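Août, 21 h 40

Repris l'inventaire du placard à biscuits, interrompu avant l'été. Le tableur s'arrêtait à la ligne 107, avec une colonne « péremption » remplie une fois sur deux. J'ai tout sorti, tout posé à plat, et recommencé la numérotation à 1. L'ancienne feuille est archivée sous l'onglet « Cikberg », du nom du fournisseur de la première boîte hermétique, qui n'a jamais été hermétique.

Conditions relevées à 18 h : humidité relative 52 %, fenêtre fermée, porte fermée. Le seuil que je me suis fixé pour ouvrir un emballage sec est de 55 %. Au-dessus, un craquelin laissé à l'air perd sa cassure dans la soirée. En dessous, j'ai une marge convenable, à condition de ne pas faire bouillir d'eau dans la pièce voisine.

Méthode retenue :

- sachets individuels fermés : bac blanc, debout, soudure vers le haut ;
- boîtes carton entamées : même bac, côté charnière ;
- grands sachets souples : hors bac, en dernier, jamais sous une charge ;
- fruits secs et noix : à part, à cause de l'odeur et du gras ;
- tout ce qui est percé : transvasé le soir même ou mangé.

La pince Darwish pour refermer les sachets souples est à remplacer. Le ressort a pris du jeu, la mâchoire ne porte plus que sur le premier tiers. J'ai essayé un pli double avec un élastique : tenue correcte sur le plastique épais, mauvaise sur le film métallisé, qui garde la mémoire du pli et se rouvre de biais. Les joints Brandurora sont meilleurs, mais vendus par 39, et je n'ai pas l'usage de 39 joints.

Étiquettes : le crayon gras tient sur le carton et s'efface sur le plastique. Retour au papier blanc glissé dans le bac, à gauche, où il reste lisible couvercle ouvert. Le modèle Farkurance prévoit une fente pour cela en façade, trop étroite de 2 mm pour du papier ordinaire plié. J'ai limé. Résultat médiocre, bavures, à reprendre au papier de verre fin.

Question des miettes. Un biscuit sablé se casse d'abord aux angles, et la poudre descend vers la soudure basse. Si celle-ci cède, tout part par là. Il faut donc travailler au-dessus d'un plateau à rebord et ne pas retourner le sachet pour lire la date. Je l'ai écrit dans la procédure du printemps et ne l'ai pas relue. 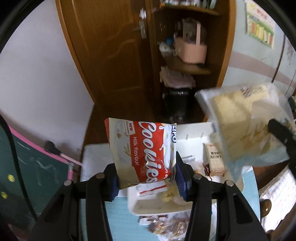
Pour les crackers au bicarbonate, le problème est différent : pâte plus sèche, peu de matière grasse, casse nette en plaques. Ils supportent la pile mais pas la torsion. La boîte carton d'origine reste le meilleur contenant tant que le rabat ferme. J'ai reporté les caractères chinois 苏打饼干 dans la colonne « désignation », avec la traduction à côté, pour ne plus chercher au prochain passage.

Les biscuits au goût de lait passent en catégorie « à finir ». Je note aussi que le nouvel emballage doit avoir sa propre ligne, sans fusion avec l'ancien, faute de quoi les dates se mélangent.

Reste à faire : laver le plateau, sécher complètement avant remise en place, vérifier le fond du bac. Commander une pince. Relever l'humidité demain à la même heure.

22 h 15. Plateau lavé, posé sur chant. Bac pas encore vérifié.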